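Subject: Re: [iddale-parents] Foam blocks for the Paston Hall play corner
Date: January 31, 2024

Sizing question first. The U-shaped piece looks like this when it is stood upright:
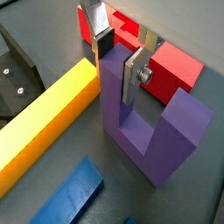
Purple U, open end up. There is a red block behind the gap.

> Does the hall still want soft toys for the under-fives, or only
> blocks and books? We have two bags to give away. Also, what is
> the closing time for the March swap?

Blocks and books only, please. The soft toys we have now fill the whole of the lower cupboard and they are hard to wash. The Cleven Road shop takes them if they still have their labels.

The March swap closes at 4, and tables need to be folded by half past. Parking is behind the hall, not on the street – the bus needs the stop clear.

On money, the last swap brought in $611. Of that, $105 went on hall rent and $44 on the new floor mats. The rest stays in the account until we hear back from Jeon about the price of shelves. Their first quote did not include delivery, so I have asked for another one.

If you are bringing books, take out any with loose pages before you come. Puzzles are fine if all the pieces are there. Tape the boxes shut.

I still need two people for the door in the first hour. Reply to me and not to the whole list.

--
iddale-parents mailing list
To leave the list, send a blank message with "unsubscribe" as the subject.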